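3.2 Setting up and looking after the Kitthorpe cell

I should say up front that most of what went wrong with our simulated cell had nothing to do with the policy we were trying to train. It was upkeep. We call the cell Kitthorpe, and it's a two-armed robot in a furnished room, controlled through the Zakus bridge and seen from a viewpoint fixed just above the torso. I had pictured a simulated robot as something you set up once and then leave alone (no grease, no worn cables!), and I was wrong by several months.

We built the first working version in December. Every session starts from the same routine: load the room, bring both arms up beyond the front of the torso, open and close each gripper once, then check that the reported wrist angles match the commanded ones. The whole thing takes 90 seconds. Figure 1 gives the robot's own view in two views we took during the repair work.
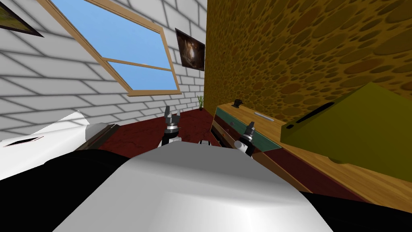 The fault that cost us the most time was in the right wrist. After a long run the wrist would settle 4 degrees away from where we had asked it to go, and the error stayed put until we reloaded the robot model. I first blamed the Roretti solver, because I'd just updated it and felt guilty about it. Rolling it back changed nothing. Then I went through the joint limits in the robot file line by line and found that the right wrist still carried a soft stop from an older arm. Near that stop, the controller kept adding a small correction and never cleared it. Left wrist, no stop, no trouble.

The fix was dull. I removed the old soft stop, made the controller clear its stored error at each reset, and copied the left wrist's damping value over to the right. We then ran 64 resets in a row, with the furniture and loose objects changed between them, and logged both wrists each time. I wanted the clutter to change because the fault had always seemed worse when the right gripper was working close to the furniture - and it was, simply because those reaches pushed the wrist toward the stop.

Figure 1. Robot's view of the Kitthorpe room in two views, with both grippers raised past the torso. First panel: right gripper in front of the wooden cabinet with the teal glass front. Second panel: right gripper beside the green tray on the counter.

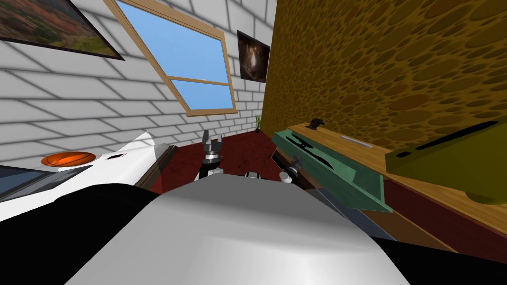

One reader of our draft asked whether clearing the stored error at every reset might hide a slower drift that builds up inside a single run, and suggested logging the wrist at the end of each run as well as at the start. That was a fair point, and we hadn't done it. We added the second reading and repeated the long test, 2297 runs in all, and the right wrist stayed within our tolerance at both ends.

We now keep the robot file and the controller settings under the same version tag, so that one can't be updated without the other. The Jacobs scripts compare the left and right arm entries at load time and refuse to start if they differ anywhere we haven't marked by hand. I still run the gripper check myself on the first session of the day.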